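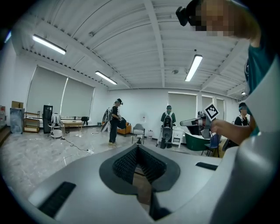 Email marketing pre-send inspection: the February walk-round, with comments

Account: Villalobos (garden furniture, mostly benches)
Platform: Rollbridge
Inspected by: Houshang Rashti
Second pair of eyes: Estíbaliz Vallejo
Result: pass with conditions, see items 4, 9 and 12

Marking is OK, FIX or STOP. A STOP means the campaign stays in drafts, however loudly the sales team is breathing. Comments are left in as written.

THE LIST

1. Is there an unsubscribe link, and does it work?
OK. Clicked it from three different inboxes. Removed myself each time and had to be put back by Estíbaliz, who enjoyed it more than was necessary.

2. Does the unsubscribe take more than 2 clicks?
OK. It takes one, then a page saying sorry to see you go. The old page asked people to log in first with a password they had never been given. Please don't let anyone bring that back.

3. Is the unsubscribe link the same colour as the background?
OK. It was pale grey on white until last year. Whoever chose that knew what they were doing.

4. Can we show where every contact on the list came from?
FIX. Most can be traced to the shop checkout or the brochure form. A block of addresses is tagged only "Prallden import". Prallden was the trade show with the bad parking, and what we have from it is a spreadsheet of business cards. A business card dropped in a bowl to win a bench is consent to win a bench. Block suppressed until somebody finds the entry form and reads the small print.
E.V.: Found the entry form. There is no small print. Leave them suppressed.

5. Are suppressed contacts really suppressed?
OK, after a scare. Rollbridge shows them in the total and takes them out at the moment of sending. The number on the first screen will always be too high. Don't ring me about it.

6. Sender name and reply address.
OK. Replies go to a mailbox that a human being opens. Sent a test reply at 9.40 and had an answer before lunch, from someone who thought I wanted a parasol.

7. Subject line: does it promise anything the email doesn't deliver?
OK, on the third attempt. Version one was "Your order has shipped (not really!)". I have kept it in a folder. Version two began with "Re:", as though we'd all been chatting. Version three says there is a sale on benches, and inside there is a sale on benches.

8. First name field: what happens when it's blank?
OK. Falls back to "Hello". Tested it with a blank, with a single full stop and with a name in capitals. The capitals come through as capitals, so a few customers will feel shouted at, but they typed it.

9. Offer terms.
FIX. The banner says the sale covers everything and the terms leave out cushions. Either put the cushions in or take "everything" out. The client would like to keep both. The client can't.
E.V.: Now reads "all benches and tables". Checked on phone and desktop. Happy.

10. Is there a deadline, and is it a real one?
OK. The offer closes when it says it closes. There's a countdown clock on the landing page, and I reloaded it to see if it started again from the top. It didn't, which puts it ahead of the last one I inspected.

11. Links.
OK. All of them opened and clicked, including the logo, the footer and the little bird for the account we closed. Little bird now removed.

12. Tracking.
FIX. The landing page loads the Illham analytics tag before the visitor has said yes or no to cookies. The banner asks very politely while the tag has already gone in and sat down. Needs moving behind the consent choice. The developer says it's a ten-minute job and has been saying so since before Christmas.
E.V.: Sat next to him while he did it. Retested with cookies refused and nothing fires. Clear.

13. Does it read properly with pictures switched off?
OK. The button is proper text now. Before, it was a picture of a button, and with pictures off the email ended with "Simply click the" and then our postal address.

14. Postal address and company details in the footer.
OK. Current office. Checked against the door.

15. Seed list.
OK. 40 test addresses, all delivered. 2 landed in the promotions tab, where they'll be among friends.

16. First batch.
Send to 100 contacts and wait an hour. Look at bounces and complaints before releasing the rest. "Wait an hour" means sixty minutes with the thing not sending. It has been read other ways.

17. Who presses the button?
One named person, written here before the send: Estíbaliz Vallejo. Stand-in: me. If neither of us is in, the benches can wait until morning.

COMMENTS AFTER THE SEND

H.R.: First batch clean. Released the rest at 11.15. One complaint, from a man who says he has never heard of us and attached his receipt.

E.V.: Item 4 should be a STOP next time. We only got away with FIX because the block was easy to lift out. If it had been mixed in with the checkout names we'd have been there all day.

H.R.: Agreed, changed on the master copy. I've also added a line about cushions.

Still open: Prallden entry form to be rewritten before the next show, with a tick box, unticked. Estíbaliz has the draft.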